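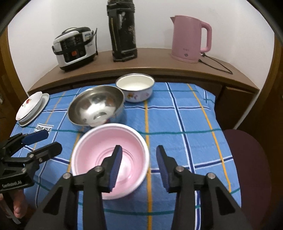 A hand-held gripper, jaws open, at the rim of a pink plastic bowl during a table-clearing session.

The hardest part of teaching a robot to pick up a bowl, Karla Olvera says, is deciding when the picking up starts.

Olvera is the perception lead at Vurkumau, a small software company that works out of the second floor of a former print shop in Hamilton, Ontario. The company does not build robots. It writes the code that turns recordings of people doing chores into something a robot arm can be trained on, and for the past year most of those chores have involved dishes.

The recordings are made with hand-held grippers, one in each hand, by people working at ordinary tables. The operator reaches for a bowl the way a robot would have to, with two jaws and no fingers. Software then has to recover where each gripper was in space, how far its jaws were open, and what it was near. From that comes a trajectory, a list of positions and jaw widths that a planner can learn from.

In the company's files, a single pass at a bowl is called an episode. The current table-clearing set holds 2,488 of them. Each was cut from a longer session by a program called Stado, which looks for the moments when a gripper slows down near an object and its jaw width begins to change.

"Slowing down is a bad signal on its own," Olvera says. "People hesitate. They put one jaw inside the bowl and the other outside, and then they shift over a bit and try again. Is that one grasp or two? We argued over it for weeks."

The rim grasp she describes is the one operators use most often on bowls. One jaw goes down inside, the other stays outside, and the two close on the wall between them. It suits a two-jawed tool because the wall is thin and the bowl is usually too wide to hold across. It is awkward for the software. The inner jaw disappears behind the rim from some angles, and the estimate of where its pad is has to come from the rest of the gripper's body.

Cirilo Palacios, who writes the tracking code, came to the company from forestry mapping, where he matched aerial photographs of cutblocks. He says kitchens are harder. Polished steel is the worst of it. A mixing bowl reflects the room in bent, sliding shapes, and a tracker that picks its reference points from those reflections will believe the camera has moved when it hasn't.

His first fix was to mask out anything shiny. That threw away too much of the view in a crowded kitchen, and the tracker lost its place more often than before. The present version keeps every point but checks whether it behaves like part of a rigid surface over 8 consecutive images. Points that drift against their neighbours are given less weight. Checked tablecloths, which Palacios expected to cause trouble because one square looks much like the next, have turned out to be useful as long as there is something else in view to tell the squares apart.

Blur is a separate problem. A fast wrist smears everything, and the smear is greatest on objects close to the lens, often including the one about to be grasped. The tracker fills the gap with readings from a motion sensor sampled 200 times a second, then corrects itself when the view sharpens.

Once the trajectories are clean they go to Asevus, the planning side of the system. Asevus takes a learned grasp and asks whether a particular arm could carry it out: whether the elbow would hit the back of a chair, whether the wrist can turn that far, whether the approach passes through a stack of plates. If the answer is no, it looks for a nearby path that ends at the same contact. If it can't find one, the episode is set aside for that arm and kept for others.

Almost 200 episodes were set aside on the first full run. Olvera had a look through them herself and found that many shared a cause. People lean. An operator standing at a table will tip forward from the waist to reach a bowl at the back, and an arm bolted to a bench can't. The company has since added the height and distance of the base as settings, and it now plans for a mobile base as well as a fixed one.

The first outside user is Tabrizi, a Winnipeg firm that fits arms to dish carts for care homes. Its engineers wanted slower approaches than the recordings gave them, with a pause before contact. Stado had been trimming those pauses out as dead time. Palacios put the trimming behind a switch, and it is now off by default.

The next release, planned for December, will deal with two-handed episodes, where one gripper steadies a dish and the other lifts. At present the hands are tracked separately and lined up afterward by their clocks. Small timing errors that don't matter for one hand matter a good deal when both are on the same plate. Palacios is rewriting that part so the two are solved together. It runs overnight on the office workstation, and he checks it when he gets in.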